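How to sit in on a hand-recording session before your workplace buys the robot

A guide for supervisors, shift leads and anyone else who has been told that towel folding or table wiping is "going to be automated" and has been asked to help. It covers the recording stage, when people do the job by hand with sensors on so that a machine can be taught from it. 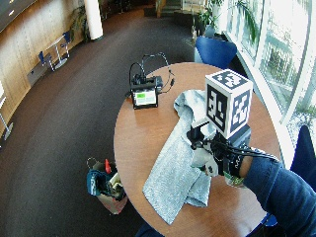
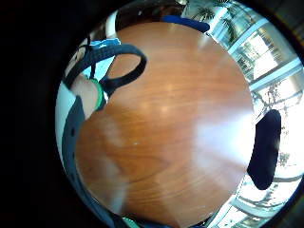
Cloth work at a round table, and the same kind of table top from close by.

Page last changed: 2020-04-27 by Siamak Zarei

I wrote the first version after our linen room at Skundunar went through this with a supplier called Quintela. I was the shift lead, I am not an engineer, and I still don't know whether the thing will earn its keep. What I do know is which questions I should have asked in the first week.

Before you start

You will need:
a written list of the tasks to be recorded
the name of one person at the supplier who can stop a session
your normal rota and your normal output figures, printed
2 people who do the job every day and are willing to say when something is silly

If the supplier can't give you the list of tasks, put the session off. Ours arrived with "general handling of textiles", and a person could spend their working life on that.

Step 1. Agree what counts as one go

A recording is a string of short goes at the same task. Pick the cloth up, fold it, put it down, stop. Write down where each go begins and ends, in words your own people would use. We lost a whole morning to the question of whether smoothing the cloth flat was part of folding it. The supplier said no. Everybody who had ever folded a towel said yes. It went in as part of folding in the end, and the earlier goes were thrown away.

Step 2. Try the glove on first

The glove in the first picture has black straps at the wrist, cables running back along the forearm and a marked cube standing up off the back of the hand. Put one on yourself before you ask anyone else to. Fold a few towels in it. Then reach under something, and turn your hand over. You will soon find out which moves people are going to avoid.

That matters more than it sounds. If your staff change how they work so as not to knock the cube, the changed way is what gets recorded. I raised this and was told that people adapt. Well, yes – that was my point.

Step 3. Set the table up the way work really is

Suppliers like a clear table and one cloth. Look at how much bare, polished wood there is in the second picture. Our folding bench never looks like that between seven in the morning and the end of the late shift. Start with the clear table if they insist, but get it in writing that some of the goes will be done with a pile at your elbow and something in the way.

Do the same with the light. A shiny top beside big windows throws a strong glare at one edge, and it moves as the day goes on. Ask whether they want that in or out. If they say it makes no difference, ask them to note that down and sign it.

Step 4. Set the pace and the breaks

Use your ordinary break times, plus a short stop whenever the glove comes off. Don't let anyone set a target per hour. We were asked for 380 goes in the first session and I agreed without thinking, and by the afternoon the folds were a disgrace. Over the whole job we recorded 3,370 goes, of which 1,557 were kept. I have never had a clear answer on what was wrong with the rest.

Step 5. Keep your own log

Nothing clever. Who was recording, which task, when they stopped, what annoyed them. Lukian Pylypenko kept ours in the back of the delivery book and it was the only record both sides trusted when the bill came. Put down the hours your people spent away from their usual work too. Those hours don't show up in the supplier's price.

Step 6. Ask what happens to the job

Do this before the last session, while they still need you. The questions I would put now:

Which parts of the work will still be done by hand, and by whom?
Who clears a jam or picks up a dropped cloth, and is that a new duty or squeezed into an old one?
Do the people recorded get told how the recordings are used, and can they say no to further use?
If the machine is slower than a person, who decides whether it stays?

At Skundunar the answer to the first one was "the awkward items". Fitted sheets, in other words, and anything torn or stained. So the easy towels, which gave everyone's wrists a rest between the hard ones, are the part that goes. It may look fine on a chart. Try doing fitted sheets for a full shift.

Our sister site at Podska was told the machine would free people up for "better tasks". They are still waiting for the list.

Common problems

The glove won't sit right on a small hand. Ask for another size. Don't pad it out with tape, which we did, and which came off in the towels.

Staff go quiet while recording. Tell them whether sound is being kept. Find out first, so that you're telling them the truth.

The supplier wants "just a few more". Go back to the list from before you started. If it isn't on there, it is a new booking at a new price.

Someone refuses. Let them. Put them on the normal rota and leave it at that.

Still to add

Notes from the Kevness trial, where they are recording table wiping as well as folding. They have promised me their log in May. If you have been through one of these and your figures look better than ours, send them in and I'll put them up next to mine.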